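Speaker notes - Folding and sorting at the drop-off table
Community clothing workshop, 2022-08-21

Slide 1. Opening

Say hello and check that the back row can hear. Handouts are on the side chair, one per household. The talk runs 20 minutes if I don't stop, so hold questions until the folding part.

Start with the Dehghan Street store. We took in 1620 garments there between December and the spring sale. Of those, 395 had to be refolded after they were already on the shelf. That is the number I want people to remember. Refolding is slow work and most of it came from the first table, where the bags get opened.

Slide 2. What the table is for

The table is for deciding and folding. It is not storage. Keep to a few pieces at a time and finish them before opening the next bag. Lay things flat, with space to turn a sleeve or a leg without dragging the piece next to it.

Pause here. Ask who folds on the bed at home. Usually most hands go up. A bed is soft and the fold lines drift. A hard top gives a straighter edge.

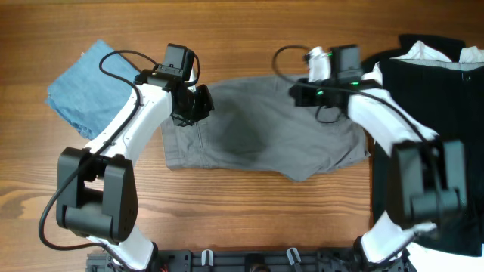

Sort by weight before color. Denim goes with denim, even when the pieces are small, and it goes at the bottom of any stack. Cut-offs and anything with a frayed edge should be folded with the edge turned in, or the threads catch on the next thing you put down. Trousers and shorts get one fold down the middle, seams matched, then folded again to the width of the shelf. Smooth from the center outward with the flat of the hand.

Dark pieces with a white lining or collar need a minute more. Check the white part first under good light. If it is clean, fold it inside. If it is gray or yellow, the piece goes to the wash pile and does not get folded yet. Close the buttons before folding - at least the top one and the one at the middle.

Slide 3. Shelf widths

We use two widths. The wide Sarketti shelves take a full jacket fold. The narrow Clotevex ones need a third fold, and people forget this every time. Show the cardboard template. Pass it around and get it back before the break.

Skip the part on vacuum bags if we are past 15 minutes.

Slide 4. Try it

Groups of 3, one bag each from the Zakix boxes by the door. Each group does a pair of trousers, a jacket and one item of their choice. Walk around while they work. Things to look for: sleeves left inside out, pockets not emptied, collars crushed under the stack.

Then 2 questions for the room. Which piece took longest? What would you put on the bottom shelf?

Slide 5. Close

Remind them of the drop-off hours on the back of the handout. Folded stacks go in the blue bins and the wash pile goes in the tall one. Leave the tables up for the afternoon group.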